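Über uns

Willell ist ein Onlinemagazin, das sich mit Medien beschäftigt, vor allem mit der Frage, wer eigentlich für den Text bezahlt hat, den man gerade liest. Diesen hier hat niemand bezahlt, was man dem Layout ansieht.

Angefangen hat es mit einem Newsletter von Hala Shawky, die damals in der Anzeigenabteilung einer Regionalzeitung saß und dort Wörter wie »Partnerinhalt«, »Markenwelt« und »präsentiert mit freundlicher Unterstützung« in so kleiner Schrift setzen ließ, dass die Druckerei zurückrief. Der Newsletter ging an 200 Leute, darunter etliche Kollegen, die ihn erst abbestellten und dann unter privater Adresse wieder abonnierten. Inzwischen sind wir eine Redaktion mit Büro, Kaffeemaschine und einem Anwalt auf Abruf. Die Reihenfolge der Anschaffungen war umgekehrt.

Was wir machen

Wir lesen Verlagsbeilagen, Reiseteile und Interviews mit Vorstandsvorsitzenden, denen in vier Spalten keine einzige Nachfrage gestellt wird. Wir vergleichen sie mit Mediadaten und Preislisten und rufen anschließend alle Beteiligten an. Meistens ist dann jemand in einer Besprechung. Unsere bekannteste Recherche handelte vom Trikell, einem Stadtmagazin, dessen Restaurantkritiken sich verblüffend genau nach der Größe der Anzeige auf der Nachbarseite richteten. Das Magazin hat seither eine Kennzeichnung eingeführt. Sie steht im Impressum, ziemlich weit unten.
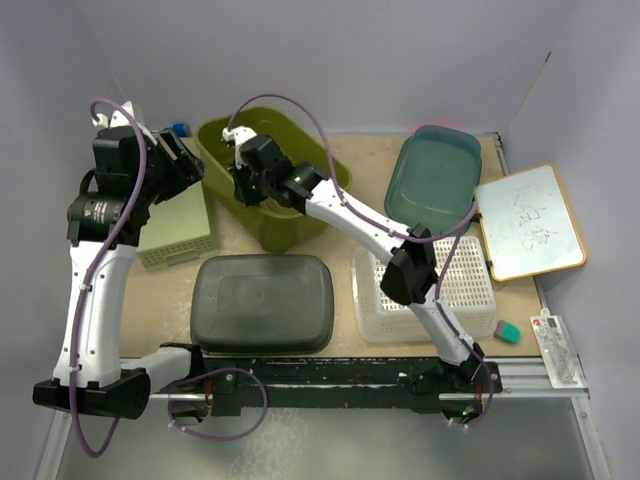 Martim Matos schrieb uns dazu im Mai, er finde es ja schön, dass wir den anderen auf die Finger sähen, aber woher wisse er, dass nicht auch bei uns jemand anruft und sich einen netten Artikel wünscht? Es rufen durchaus Leute an. Wir führen darüber eine öffentliche Liste mit Datum, Anliegen und unserer Antwort. Die Spalte »Antwort« ist etwas eintönig geraten.

Wer uns bezahlt

Unsere Leserinnen und Leser, und zwar über Mitgliedschaften. Anzeigen nehmen wir keine, Reiseeinladungen auch nicht, obwohl Panagiotis Spahić bei einer Weinmesse im Süden kurz gezögert hat. Einzelspenden über 500 Euro veröffentlichen wir mit Namen, ab 2000 Euro lehnen wir sie ab. Die zweite Regel hat uns bisher wenig gekostet.

Eine Ausnahme gibt es: Das Archiv wurde mit einem Zuschuss der Stiftung Treloar digitalisiert. Über die Stiftung berichten wir deshalb nur mit einem entsprechenden Hinweis, und der steht über dem Text, in normaler Schriftgröße.

Wer wir sind

Hala Shawky leitet die Redaktion und kürzt alles.
Panagiotis Spahić recherchiert zu Verlagen und Agenturen. Er besitzt mehr Mediadaten-Broschüren, als gesund sein kann.
Lacey Blackburn kümmert sich um Dokumente, Auskunftsanträge und die Widersprüche gegen abgelehnte Auskunftsanträge.
Sheila Lambert betreut Mitglieder, Buchhaltung und die Korrekturspalte.

Fehler

Machen wir. Korrekturen stehen am Anfang des jeweiligen Artikels und bleiben dort. Wer einen Fehler findet, schreibt bitte an die Redaktion, gern auch unfreundlich. Telefonisch sind wir ab zehn Uhr zu erreichen, davor sind wir in einer Besprechung.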